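Kokness : régler la manette et la caméra avant le chapitre 2

Guide mis à jour en octobre pour la version console et PC. Les noms de menus sont ceux de la version française ; entre parenthèses, le nom anglais quand la traduction prête à confusion.

Kokness est livré avec des réglages par défaut qui conviennent au prologue et à peu près à rien d'autre. Le chapitre 1 se joue presque entièrement en marchant, les zones mortes larges y passent inaperçues. À partir du chapitre 2, les séquences de poursuite dans les entrepôts de Wellton demandent des demi-tours rapides et une visée fine sur des cibles éloignées, et les valeurs d'origine deviennent un handicap. La procédure décrite ci-dessous prend le temps d'une sauvegarde et d'un aller-retour dans la salle d'entraînement.

Prérequis

Avoir terminé le prologue. Le menu avancé reste grisé jusqu'à la première sauvegarde automatique.
Disposer d'une manette à deux sticks analogiques. Le clavier et la souris utilisent un autre jeu de paramètres, qui n'est pas traité sur cette page.
Désactiver toute surcouche de configuration externe. Si un logiciel tiers applique déjà une courbe de réponse, les deux courbes se multiplient et les valeurs données plus bas n'ont plus de sens.

Étape 1. Créer un profil séparé

Ouvrir Options, puis Commandes, puis Profils (Loadouts). Dupliquer le profil Standard et lui donner un nom. Ne pas modifier Standard directement : le jeu le réécrit à chaque mise à jour, sans avertissement.

Six emplacements sont disponibles. Le profil actif est signalé par un liseré clair à gauche du nom. Il s'applique à toutes les sauvegardes de la machine, y compris celles des autres utilisateurs si la console n'a qu'un seul compte.

Étape 2. Mesurer la zone morte

Lancer la salle d'entraînement depuis le menu principal. Appuyer sur les deux sticks en même temps pour afficher le diagnostic d'entrée. Deux valeurs apparaissent par stick, X et Y, sur une échelle de 0 à 100.

Poser la manette à plat et ne plus y toucher. Relever la valeur la plus haute affichée sur chaque axe. Pousser ensuite chaque stick à fond dans une direction, le relâcher d'un coup et relever de nouveau la valeur. Recommencer dans les quatre directions. Un stick en bon état revient à une valeur très basse ; un stick fatigué se stabilise parfois nettement plus haut d'un seul côté.

Régler la zone morte intérieure deux points au-dessus de la valeur la plus haute relevée. Sur une manette récente, 6 est une bonne base de départ. Le réglage d'usine est bien supérieur, ce qui explique l'impression de retard au début de chaque mouvement.

La zone morte extérieure se règle à part. Pousser le stick à fond en diagonale : si la valeur n'atteint pas 100, augmenter la zone extérieure point par point jusqu'à ce qu'elle l'atteigne. Sans cette correction, le personnage ne court jamais tout à fait à pleine vitesse en diagonale.

Étape 3. Choisir la courbe de réponse

Trois courbes sont proposées : Linéaire, Progressive et Dynamique.

Linéaire transmet la position du stick telle quelle. C'est la plus prévisible et la plus facile à régler.
Progressive écrase le début de la course. Elle facilite la visée lente mais rallonge les demi-tours.
Dynamique fait l'inverse au centre, puis rejoint la courbe linéaire aux deux tiers de la course.

Pour le chapitre 2, partir de Linéaire sur le stick droit et laisser le stick gauche sur Progressive. Les passages d'infiltration exigent de marcher lentement, et le seuil entre marche silencieuse et marche normale est difficile à tenir avec une courbe linéaire à gauche.

Étape 4. Régler la sensibilité de la caméra

La sensibilité horizontale et la sensibilité verticale vont de 1 à 20. Régler d'abord l'horizontale.

Se placer au centre de la salle d'entraînement, face à la porte. Pousser le stick droit à fond et le relâcher quand la caméra a fait un demi-tour. Si la porte opposée est dépassée à chaque essai, baisser d'un cran. Si la rotation semble interminable, monter d'un cran. Faire 10 essais par valeur avant de conclure ; sur deux ou trois, on mesure surtout l'humeur du moment.

La verticale se règle ensuite, en général deux crans plus bas. Le niveau de Wellton comporte peu de cibles en hauteur et une verticale trop vive fait perdre la ligne d'horizon pendant les sprints.

Le paramètre Accélération (Turn Boost) ajoute une vitesse supplémentaire quand le stick reste en butée. Le mettre à zéro pendant tout le réglage, puis le remonter à la fin si les demi-tours restent trop lents. Le laisser actif pendant les essais fausse toutes les comparaisons.
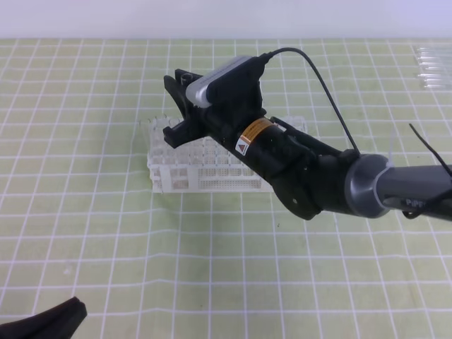

Étape 5. Assistance à la visée

L'assistance se compose de deux effets, regroupés à tort sous un seul curseur dans le menu simplifié. Passer en affichage avancé pour les séparer.

Le ralentissement réduit la sensibilité quand le réticule passe sur une cible. L'attraction déplace légèrement le réticule vers elle. Le premier est utile partout. La seconde pose problème dès que deux ennemis se croisent : le réticule suit le plus proche, même si l'autre était visé. Garder le ralentissement à sa valeur d'origine et couper l'attraction pour la poursuite contre Escobedo, où ses gardes traversent sans arrêt la ligne de tir.

Étape 6. Champ de vision et secousses

Le champ de vision n'influe pas sur la vitesse réelle de rotation, mais il modifie la vitesse perçue. Tout changement à ce niveau oblige à reprendre l'étape 4. Il vaut mieux le fixer une fois pour toutes.

Les secousses de caméra se coupent dans Accessibilité et non dans Image. Le réglage ne supprime pas celles des cinématiques.

Vérification en jeu

Charger le début du chapitre 2 et jouer jusqu'au premier ascenseur. Le couloir qui le précède réunit les trois situations utiles : une marche silencieuse, un demi-tour sous contrainte et un tir à longue distance sur le projecteur. Si le tir au projecteur est manqué toujours du même côté, revenir à l'étape 2, la zone morte est probablement trop basse et le stick dérive. Si les erreurs se répartissent des deux côtés, baisser la sensibilité horizontale d'un cran.

Ne modifier qu'un paramètre à la fois et rejouer la séquence entière après chaque changement.

Problèmes connus

Le profil revient à Standard après une mise en veille. Quitter le jeu vers le menu principal avant la mise en veille. Le défaut est présent sur consoles uniquement.

Le diagnostic d'entrée ne s'affiche pas. Il est indisponible si la langue de l'interface a été changée depuis le dernier démarrage. Relancer le jeu.

La caméra se recentre seule pendant la course. Désactiver Recentrage automatique, dans Caméra, deuxième page. L'option existe en double — une fois à pied, une fois en véhicule — et les deux sont indépendantes.

Les valeurs semblent différentes avec l'extension Ziken. L'extension utilise son propre profil au premier lancement. Il faut y sélectionner à la main le profil créé à l'étape 1.

Remerciements à Facundo Lucero pour les relevés sur manettes usagées, et à Aravind Kurian, qui a signalé l'erreur sur la zone morte extérieure dans la version précédente de cette page.

Voir aussi : Kokness, réglages clavier et souris ; Kokness, emplacements des coffres de Wellton ; Ziken, par où commencer.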